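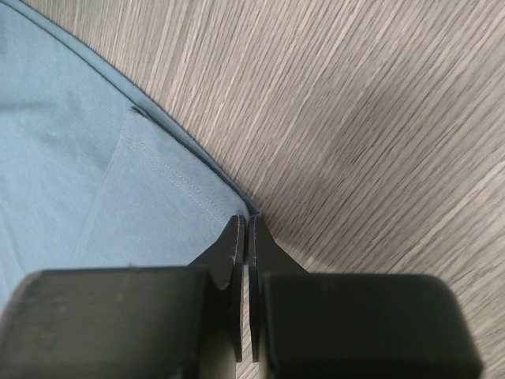

Plellov双臂桌面套件评测:社团叠衣项目使用记录

类别:教学与竞赛用机械臂
评测人:Deepika Nadar(Nulier机器人社,软件组)
使用时长:10周
购入价格:3894元(含双臂、安装导轨、控制板、线缆;不含台面、围板和电脑)
购买渠道:Landry教育器材

使用背景

社团今年报名了Trondoler学生赛的衣物整理项目。规则要求用双臂系统从容器中取出衣物,在台面上展平、折叠,叠好后码放到指定区域。衣物由组委会提供,颜色、尺码和面料不提前公布,参赛队只知道全部为普通棉质或混纺成衣,不含拉链外套。评分看完成件数、折叠后外形以及人工干预次数,每次干预扣分。

之前社团用的是单臂平台,做过积木分拣和瓶盖拧紧,布料任务没有做过。选型阶段比较过自行打印组装和购买成套设备两种方案,最后买了Plellov,主要考虑是备件可以单独订购,且控制板固件允许读取各关节电流。以下结论只针对布料操作,刚性物体抓取方面我们测得很少。

装配

包装内附的说明书为折页式,装配顺序基本正确,但肩关节与导轨的固定一步漏写了垫片方向。装反之后肩部转到外侧极限时会有轻微的摩擦声,不影响运行,拆开重装即可。螺丝按规格分袋,袋上有标签,袋内没有多余备件,建议自备。

导轨的孔位给得比较密,双臂间距可以调整。间距偏小,两个前臂在台面中央容易互相干涉;间距偏大,折叠时双爪同时捏住一件小号上衣的两角,腕部姿态会接近奇异点。机械组的Emiliano Aravena做了几轮试装,确定间距后在导轨上画了标线,之后每次拆装都按标线复位。这一步值得花时间,后面录制的示教数据全部依赖这个间距,改动之后旧数据就不能直接用了。

线缆长度是第一个明显的缺点。腕部到夹爪的线按单臂竖直安装设计,双臂朝内工作时需要留出弯曲余量,原装线在腕部大角度旋转时会绷紧。我们换成了更长的线,沿前臂固定,在腕部留出一段自由弧度。换线后没有再出现接头松脱,代价是视野里偶尔会有线缆经过,对基于图像的策略有影响,需要在训练数据里覆盖到。

夹爪

布料任务里最关键的部件是指片。Plellov原装指尖较厚,表面贴软垫,抓方块和圆柱没有问题,抓平铺在台面上的单层布料时成功率很低:指尖触到台面后,布料被向前推开,形成褶皱,夹到的往往是褶皱的顶部,折边位置随之偏移。

机械组重新设计了薄型指片,由Ulla Kuusisto建模,采用打印件,安装孔沿用原装尺寸。薄指片对布角和下摆的夹取明显好于原装件,尤其是有双层折边的部位,边缘本身有一定厚度,指尖可以从侧面贴着台面切入。没有折边的裁口仍然困难。

薄指片的问题是刚度。闭合力设高时指尖会向外张开,夹持点移到根部,布料滑脱。目前的做法是限制闭合电流,并在固件里关闭“持续加力”选项。该选项默认开启,说明书没有写明位置,在调试工具的二级菜单里可以找到。指片属于消耗件,打印后应检查两侧是否对齐,内侧毛边要打磨,毛边会勾线。

夹爪没有触觉反馈,只能靠电机电流判断是否夹住东西。对单层薄棉布,空夹和夹到布的电流差别很小,阈值判断不可靠。我们改用腕部相机做确认,夹取后抬高一小段再拍一次图,这样每次夹取都要多花一点时间,但比赛计时宽松,可以接受。

运动性能

重复定位精度满足折叠需要。慢速接近台面时末端有可见的抖动,来自肘部减速器的回差,重力方向变化时更明显。软件上的处理是让末端始终从同一侧接近目标点,回差方向一致,误差就可以标定掉。

双臂同步由上位机完成,控制板之间没有硬件同步。两臂同时提起一件衣服时,如果一侧先到位,布料会被斜向拉扯,展平效果变差。把两条轨迹放在同一线程里下发之后有改善,完全消除做不到。对同步要求更高的任务,例如双手抖开衣物,我们试过后放弃了,改为贴着台面拖拽展平。

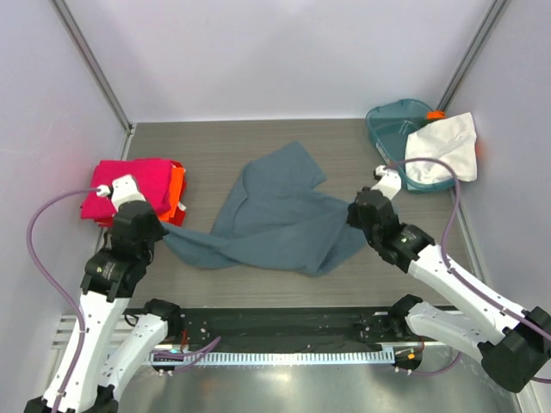 贴台面拖拽对台面材料有要求。太光滑,衣服整体跟着走,褶皱拉不开;太粗糙,下层布料卡住,上层被拖成长条。我们先后试过裸板和几种贴面,最后选定的贴面对棉布的摩擦适中,对含化纤较多的面料仍偏滑。一只爪按住已经摊开的部分、另一只爪拖动,效果好于双爪向两侧同时拉,所以在示教时统一改成了前一种动作。

码放环节也用到同样的分工。新叠好的衣物放到堆上时,下面的一件容易被带偏,放下后用空闲的指尖轻压一次再撤离,撤离方向取竖直。早期示教里操作员习惯斜着撤,策略学到之后经常把最上面一件的袖子带出来。

软件与示教

随附软件包含关节调试、轨迹录制和回放三部分。录制功能够用,文件格式公开,转换脚本由Yolanda Bravo编写,工作量不大。回放功能对布料任务没有实际意义,衣物每次的初始形态都不同。

我们共录制500段示教,覆盖取出、展平、折叠和码放。录制质量比数量更值得关注。前期数据由不同社员录制,折叠顺序不统一,有人先折袖,有人先对折,训练出的策略在中间步骤反复犹豫。后来写了一页操作规范,规定先后顺序和每一步的结束姿态,不合规范的重新录制。规范执行之后,同样的模型结构,停顿明显减少。

颜色对结果也有影响。鲜艳的衣服边缘容易识别,灰色和浅蓝色的衣服与灰色台面对比度低,折边处的阴影常被误判为布料边缘。增加侧面补光后误判减少,但补光角度一变又需要补录。准备用同类台面的队伍,建议先确定灯光再录数据。

软件的一个缺陷是断线重连。某一关节通信中断后,软件会重连全部关节,重连瞬间夹爪回到默认开度,手里的衣服会掉。厂家的答复是下一版固件修正,到写这篇评测时尚未收到。临时办法是在上位机里屏蔽自动重连,改为手动确认。手动确认在比赛中算一次干预。

可靠性与维护

使用期间左臂肘部舵机更换过一次,故障表现为低速时间歇性失力,更换后需要重新标定零位。Landry从下单到送达比较快,备件包装内没有标定说明,需要到论坛查找。腕部螺丝在连续运行后会松动,现在每周五活动开始前统一检查一遍,并补涂螺纹胶。

长时间训练时肩部电机温升较高,软件有过热保护,触发后臂会直接失电下落。建议在自己的程序里设置一个更低的温度阈值,到阈值先回到停放姿态。停放姿态应避开台面上的衣物和后角的容器。

安全方面,套件不含急停按钮,学生社团使用时应当自行加装。我们的围板三面封闭,正面敞开,运行时人员不得伸手进入,整理衣物前先切断动力电源。说明书对此只有一句话。

优点

备件可单独购买,型号齐全。
关节电流可读,固件参数开放程度高。
导轨孔位密,双臂间距调整方便。
录制文件格式公开。

缺点

原装指尖不适合薄布料。
腕部线缆偏短。
无硬件同步,双臂协同时有偏差。
断线重连逻辑会导致夹爪松开。
不含急停。

购买建议

用于单臂教学或刚性物体分拣的社团,可以按原样使用。用于衣物类任务的,应把指片重做、换线和台面贴面计入预算和时间,机械组至少要有一名熟悉建模和打印的成员。没有编程基础的队伍不建议从双臂开始,先用一条臂完成夹取布角和拖拽两个动作,再装第二条。

薄型指片的模型文件和示教操作规范放在社团共享目录,需要的学校可以联系Yolanda Bravo索取。新固件到货后会补测断线重连一项,结果更新在本页。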